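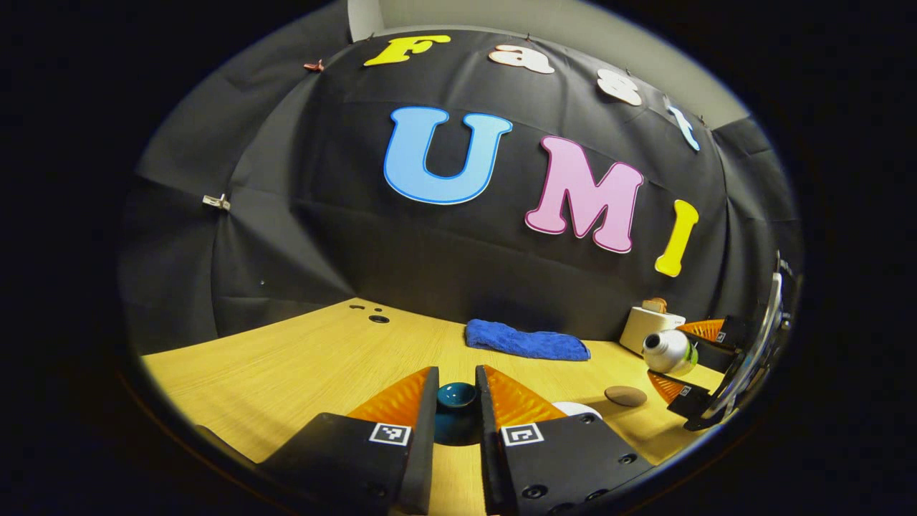
Backdrops and Letters: Dressing a Tabletop Display
Clunel Evening Workshops, Unit 4
Handout for Thu 5 December

Welcome back, everyone! Tonight is the one I look forward to all term. Up to now we've worked flat, with sketches and paper mock-ups, and now we get to hang some cloth, cut some big letters and make a plain table look like somewhere you'd want to stop. Bring your own word (or two short ones) and the drawing you made for it in Unit 3. If you left your drawing at home, start a fresh one while the irons heat up.

What we're covering
Choosing and hanging the cloth
Cutting letters from foam
Colour against black
Attaching the letters
The table in front

1. The cloth

Black is the most forgiving colour you can hang behind lettering. It swallows the small shadows and makes a pale yellow look as though it's switched on. The catch is creases. Black cloth that has been folded in a cupboard since May will show every fold line once a lamp hits it from the side, so iron on the back, on low, and roll it on a tube afterwards.

You then have a choice between pulling it tight and letting it drape. Tight gives you a smooth board to work on. Draped is softer and more theatrical, and I love it, but loose folds will carry your letters with them. A letter fixed across a fold will lean. Sometimes the lean is charming and a whole word tilts downhill in a cheerful sort of way. If you want a level line, pin the cloth where the word goes and let the folds fall either side.

Joining two panels: overlap them by a hand's width and use a metal clip at the join. Small silver clips are fine, and they can be seen without bothering anyone. Coloured ones draw the eye a bit, so put them in the corners.

Leaving a strip of wall showing along the top is a matter of taste. A pale beige wall makes quite a nice border. The Bloxham hall is that awful green, so go right up to the picture rail there.

2. Foam letters

We're using the Nalolico craft sheets again, 15 mm thick. Thinner foam curls at the ends of long strokes (the arms of an F are the worst for it) and thicker foam needs a hot wire, and we only have the one.

Draw on the back, in reverse. Yes, even the letters that look the same both ways, just to keep the habit. Cut with a fresh blade in several light passes. Do the inside shapes first, the hole of an "a" for instance, while there's still plenty of sheet around it to hold on to.

Mixing capitals and lowercase is fine! A capital to start and small letters after it reads quickly and feels friendly. A short word in full capitals underneath, cut larger, gives the whole thing a base. Top line light, bottom line heavy. Try it with your own words on the mock-up board before you cut anything.

3. Colour against black

Go brighter than you think. Yellow, white, light blue and pink all sing on black. Navy, brown and dark green vanish from the back of the room.

An outline in a deeper shade of the same colour does wonders: sky blue with a darker blue edge, pink with magenta. Add a thin pale border outside that and the letter lifts right off the cloth. Keep the outlined treatment for the bigger word. Small letters get fussy if you outline them, and plain colour is plenty.

Repeating one colour at the start and the end ties two lines together. A yellow first letter at top left and a yellow last letter at bottom right will pull the eye across the lot.

4. Attaching

Pins from behind for anything draped, two per letter at least, three for wide ones like M and U. Double-sided tape holds on tight cloth for an evening, not for a week. Step back after every letter. The near view lies to you.

5. The table

Light wood in front of black cloth is a lovely pairing, particularly under warm lamps, when the grain glows almost orange. Please leave the tabletop bare to begin with and then add one small thing. A little dark teal bowl with a glossy rim is ideal: quiet colour, simple round body, and the rim catches the light. Resist adding a second bowl until you've looked at the first for a good minute.

Old drill holes in the wood can stay as they are. Turn the table if they bother you.

Materials for each table
Black cloth, two panels
Metal clips and long pins
Nalolico foam sheets
Maro paint pens for the outlines (shake them well, lids back on please)
One lamp
One bowl or cup from the shelf

For next time
Take your letters down flat and store them between sheets of newspaper. Write half a page on one shop window you liked, with a sketch, and note the background colour, the size of the letters and where the light came from. Extra foam offcuts are in the tub under the sink, help yourselves.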